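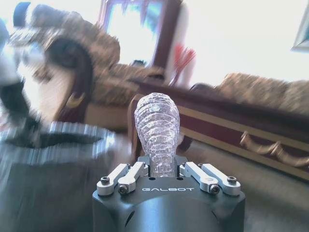
*Wrist view: a crumpled bottle in the gripper, with the bin to the left.*

## Collecting tidy-up examples for Nistor: FAQ

**What counts as one example?**
One pickup, from the first reach to the moment the gripper backs away from the bin. We ask for 48 per room, and they add up faster than you'd think!

**Why crushed bottles?**
They're wonderful teachers. Clear plastic picks up the colors of whatever is behind it, and no two bottles crumple the same way. Please squash yours differently each time.

**My bin is blurry when the arm swings. Should I delete the clip?**
Keep it! Nistor will see blur on every real run. Only drop a clip if the bottle itself is hard to make out at the moment of the grip.

**Can I work in a furnished living room?**
Yes, please. Patterned sofas, carved wood, bright windows, we love all of it. Move the bin after every 11 examples.

**What about missed grabs?**
Save them and tag them "miss". Up to 3 retries can go in the same clip.

**Who do I write to?**
Birutė Šimkus reads every note that comes with an upload. The next batch closes at the end of November.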